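Subject: Re: [manip-data] How many demonstrations per object?
Date: 31 May 2021

Hello all,

On the list it was written:

> We have 47 demonstrations for each object and the policy still
> misses when the object is near the border of the table. Should we
> record more of the same, or change how we record? Also, do you
> leave other things on the table?

We had the same problem in April at the Clornham lab, so I try to answer from our experience. Our set for Dodis has now 642 episodes. The first part of it was recorded with the object always near the middle, and I think this was our mistake. The policy learned the middle very well and was poor in every other place.

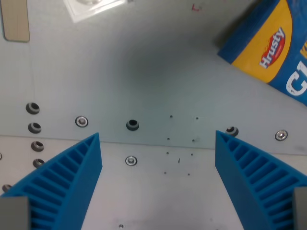
Now we put the object at a new place and a new angle before each episode, also in the corners, where the wrist camera sees only a part of it. We record 36 episodes, then we change the objects. Light boxes and heavier ones go in the same session, so that the operator does not fall into one rhythm of moving.

For your second question: yes, we leave other things on the table, but not the same things every day. With a clean table the policy was confused by any small piece of packaging.

The soft ribbed fingers also bend differently after many grasps. We write in the log when we change them, and I would advise you to do it too. We lost 2 days before we understood this.

I can share our log sheet if the people from Deltley agree. Which rate do you use for the recording? It was not clear for me from your message.

Best regards,
Henao data group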